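Corduroy

Corduroy is a woven cloth with raised, parallel cords, called wales, that run along its length. It is used for trousers, jackets, skirts, children's clothes and furnishings. Cotton is the usual fibre, though blends are common.

Making

An extra set of weft threads is woven loosely over the ground cloth, leaving rows of small loops or floats. These are cut down the middle and brushed, so that the ends stand up as pile. The cloth is normally dyed after cutting.

Wale count

Corduroy is graded by the number of wales to the inch. A low number means broad cords – the sort used for cushions and heavy trousers – and a high number means fine ones. Very fine corduroy is often called needlecord.

Local production

The town of Ferkthorpe had 13 cutting shops at its peak, employing 1,000 people. Much of the work was done by hand with a long, thin knife. The Venckus mill at nearby Olport was the last to close, and 73 of its pattern books are kept in the town museum.

Care

The pile has a direction and looks darker when viewed against it. Pieces of one garment are therefore cut facing the same way. Corduroy is best washed inside out and dried without pressing. An iron can flatten the cords, but steam will often lift them again.

Elastic ribbed bands are sometimes sewn to corduroy clothes, gathering the cloth into pleats where the two meet.

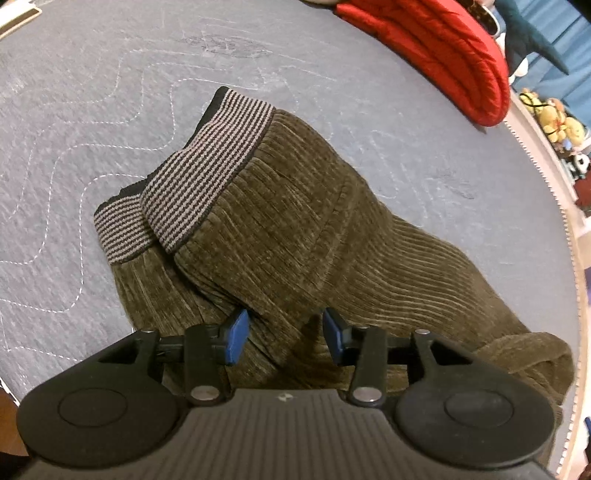
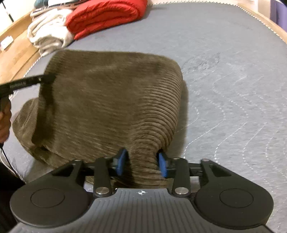
Lino Marchetti
Contributing editor, textiles

Last revised October 18, 2025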